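Can a machine do the laundry yet? (the folding part, not the washing)

bodik_fan
Posted Dec 30, 2023

My sister sent me a link to a shirt folding machine and wants to know should she save money for it. I told her to wait. Washing and drying are solved for years, but between the dryer and the wardrobe it is still two hands and a bed. I put two pictures so we speak of the same job and not of a clean table in a showroom.

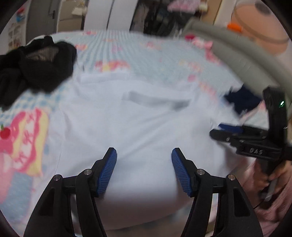
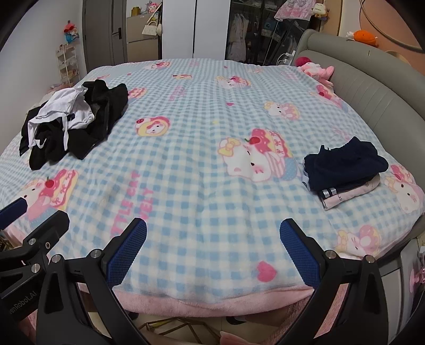 Folding on the bed. First picture: white shirt spread out. Second: folded stack by the headboard, the loose pile still to do.

My question is simple. Is there any machine, at any price a family can pay, which takes the pile and gives back the stack?

Skeletik
No. I can close the thread for you :)
The folding cabinets I have seen want you to clip each shirt by hand at the front. If I must find the shoulders and clip them, I have already done the difficult half.

Yasmine Fahmy
I do not fully agree with Skeletik. I work in a hotel laundry and we have a Voltska folder for flat linen. It makes 500 pillowcases in one shift and does not complain. So the machine can fold. What it cannot do is take one thing from a heap and understand what it is. One person stands at the feeding side all day.

bodik_fan
Yes, but a pillowcase is a rectangle. Look at the loose pile in the second picture, there is a black thing with a zip and a white one with strings. Where would your folder begin?

Yasmine Fahmy
It would not begin, it would jam. We learned this in February with a bathrobe belt. I only say that "machines cannot fold" is too strong.

Bugti
In our workshop we have the same story with rags and gloves. The arm lifts metal parts of 8 kg the whole day, always to the same place. We gave it a box of cotton gloves to sort into pairs, for a test. After 30 minutes my colleague did it himself.
Cloth has no fixed shape — each time you pick it up it is a new object. Also the bed is soft, and in the first picture the shirt is white with creases and the sheet under it is full of printed cakes. For a camera it is not a kind background.

Skeletik
The background I would not worry about, cameras are good now. The fingers are the problem. Try to fold a T-shirt with two pairs of kitchen tongs and then tell me how long it took.

Bugti
I tried it now. It is possible, but the sleeves came out different and my wife laughed. So maybe you are half right. It was slow but I did not need to feel anything, only to see.

Yasmine Fahmy
Then it is more a question of knowing where to pinch, and this can be learned. I would give it a few years for shirts. Socks longer.

bodik_fan
The one my sister found costs 700 and does only shirts and trousers, no children's sizes. She has three children.

Skeletik
Then tell her to buy a second laundry basket and teach the oldest one.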